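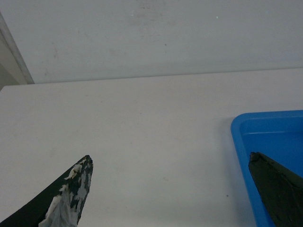
White bench, wall side.

Home | Projects | Field Notes | Methods | Contact

Sunday, August 4, 2019

Ellside wetland delineation, second visit. Writing this up while the data sheets are still in order.

Reached the Cheetham Road gate early and walked the east line first. The soil pits from May had slumped, so I dug fresh ones beside the old flags. Pit 2 has a depleted matrix starting well inside the top foot, with redox concentrations along the root channels. That meets the indicator without any arguing. The upslope pit is the awkward one. Color is borderline, the sample was dry, and I had to wet it from the squirt bottle to read it against the chart. I called it upland on soils and marked it for a second opinion.

Vegetation along the east line is soft rush and sedge down low, then fescue and blackberry. The change is gradual over the last stretch, so I put the boundary where the drainage patterns stop and not where the rush thins out. Flag 61 is the last one before the fence. The line from the Tarkel survey sits downslope of mine for part of that run — theirs was done in a dry month, which may be all there is to it.

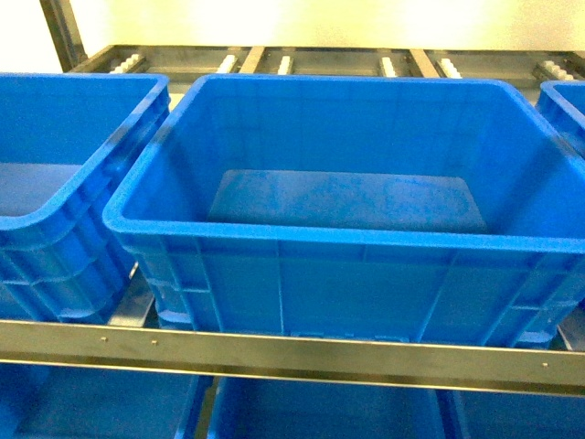

Soil samples need a better system before the next trip. At the moment they go by date, and finding one pit again means reading every bag. I want them sorted by transect, one blue plastic crate on the gray metal shelving for each, and the pit number on both the bag and the sheet. The crates have a thick rolled rim, so a tag could be clipped there and moved when a transect is finished. Anything from the Hukora job should stay apart until that report is out.

Stream reach: walked the channel from the culvert down to the confluence. Bed and bank continuous, 259 feet on the tape. Water in the lower pools only. I would call it intermittent, but want a look after rain before it goes in the report. The buffer on the draft plan is drawn at 60 feet from the centerline. It should be measured from top of bank, so the drawing has to go back.

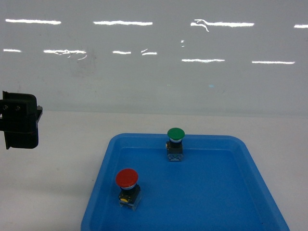 Do we need to redo the May data sheets now that the pits have been dug again?

Keep the May sheets as they are and attach the new ones behind them, with the new pit locations marked on the map.

Still to do: re-shoot the flags by the fence where the GPS was poor under the trees, check the rainfall record against the normal range, send the marked-up plan back. Auger handle is loose again.

Last updated: after second Ellside visit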